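Zokum (software)

Zokum is a software package for preparing, checking and replaying recordings made with hand-held grippers, and for turning them into motion policies for robot arms. It was first written by Yoga Krishnan at Grondau, a small engineering firm, and is now developed mainly by Grondau and the tooling company Vedeck. The package is best known for its calibration and filtering tools. Its planning module has drawn more attention from marketing departments than from engineers, and claims made for it should be read with some care.
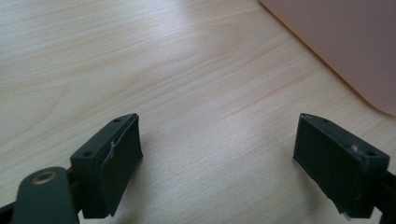
Zokum takes wrist-view video as its main input. From each recording it estimates the path of the gripper through space, the width of the opening between the fingers, and the points at which contact with an object is thought to begin and end. The output is a set of cleaned segments that can be passed to a training program or replayed on an arm.

Contents
1 Background
2 Architecture
3 Calibration
4 Planning module
5 Evaluation
6 Criticism
7 Licensing and support
8 See also

Background

Krishnan began the project as a group of scripts for finding bad recordings before they reached training. The original scripts had no planner and no graphical interface. According to the early project notes, most of the work went into three faults: lost tracking, clock drift between the video and the motion data, and wrong estimates of finger opening.

Vedeck joined after using the scripts on its own bench. It paid for a rewrite of the core, a viewer, and the planning module described below. The name Zokum dates from this period. Vedeck's early brochures called the result "a complete learning system," a phrase that is hard to square with the software, which had no learning component of its own at the time and still depends on outside training code for all but the simplest tasks.

Architecture

The package is divided into a reader, a tracker, a gripper state estimator, a segmenter and a replay tool. Each writes its results to a plain text log, and any stage can be run alone. Users generally count this among the better decisions in the design. It makes errors easy to trace, although it also leaves a great many intermediate files behind, and the cleanup command does not remove them all.

The tracker matches visual features from one moment to the next and combines them with motion sensor readings when those are present. It works well over cluttered surfaces. Over plain tabletops it does less well, and repeated textures such as wood grain can produce matches that look sound and are wrong by a small, steady amount. The manual describes the tracker as "robust to everyday surfaces." The default settings tell another story: the threshold for rejecting a match was tightened in three releases in a row, each time after reports of slow sideways drift.

The gripper state estimator finds the two fingers in the image and computes the opening from their positions. Dark fingers against a pale background are the easy case. Dark fingers over dark objects remain a known problem, and the estimator has a habit of reporting full confidence when it has lost one side entirely.

Calibration

Calibration is done by opening and closing the gripper several times over a bare patch of table, then holding it fully open. Zokum fits a simple curve relating the image position of each finger to the measured opening. The fit takes 30 seconds on an ordinary desktop computer.

The model assumes that the fingers are rigid and that the contact pads are flat, equal in thickness and firmly attached. In practice pads wear, lift at the edges and get replaced. A change too small to trouble the person holding the gripper can shift the estimated moment of contact, and the software has no means of telling a worn pad from a slightly thicker object. Yaroslav Kravchuk, who maintained the calibration code for several releases, proposed a pad inspection step that would compare the inner edge of each finger with a stored reference. It was merged, switched off by default after complaints about false warnings, and has stayed off. The documentation still lists it as a feature.

Users who swap fingers between sessions are advised to recalibrate each time. The viewer does not enforce this, and will load an old calibration file without comment.

Planning module

The planning module takes cleaned segments and joins them into longer motions. Given a start position and a goal, it searches the stored segments for a sequence whose ends can be blended together within the limits of the arm. Collision checks are made against boxes drawn by the user. The module does not build a map of its surroundings, and objects without a box are ignored.

Vedeck has described the module as "understanding the task." What the published code does is a nearest-neighbor search followed by smoothing. That is a respectable method and often a useful one, and the gap between the code and the description has been a regular source of irritation on the project's mailing list.

Replanning was added later. When the live view differs too much from the expected one, the arm stops and a new search begins. The measure of difference is sensitive to lighting, and several users have reported arms that replan without end as daylight changes in the late afternoon. The suggested remedy is to raise the threshold, which also makes the system slower to notice a real problem.

Evaluation

The most quoted test of Zokum was run by Vedeck in May and covered 322 recordings of tabletop pick-and-place work. The company reported that filtering improved the rate of successful replay. It did not release the rejected recordings, and the report does not say whether the thresholds were chosen before or after the results were known. All of the recordings came from one bench with one type of gripper.

A smaller comparison was made at Price, a contract automation shop, using 8 tasks and its own recordings. Replay improved on five of them, was unchanged on two and got worse on one, a task that involved sliding a shallow tray along a table. The segmenter had treated the slide as a failed grasp and thrown out most of the usable material. Price continued to use the reader and tracker and dropped the rest.

No test published so far separates the effect of filtering from the effect of simply training on fewer, shorter recordings. Until one does, the size of Zokum's contribution is a matter of opinion.

Criticism

Most criticism concerns the confidence score attached to every segment. The score runs from zero to one and is shown in green above 0.8, but it has never been checked against measured error. Krishnan has written that it was meant for sorting a list and should not be read as a probability. The viewer labels it "accuracy."

Others object to the silent handling of missing data. Gaps in tracking are filled by interpolation, and the filled portions are marked in the log but are not marked in the exported file. A training program downstream cannot tell which positions were observed and which were made up.

Licensing and support

The reader, tracker and estimator are open source. The planning module and viewer are sold by Vedeck under a yearly license. Bug reports for all parts go to the same public tracker, where reports on the paid parts tend to be closed faster, though not always with a fix.

See also

Hand-eye calibration
Imitation learning
Motion planning
Visual odometry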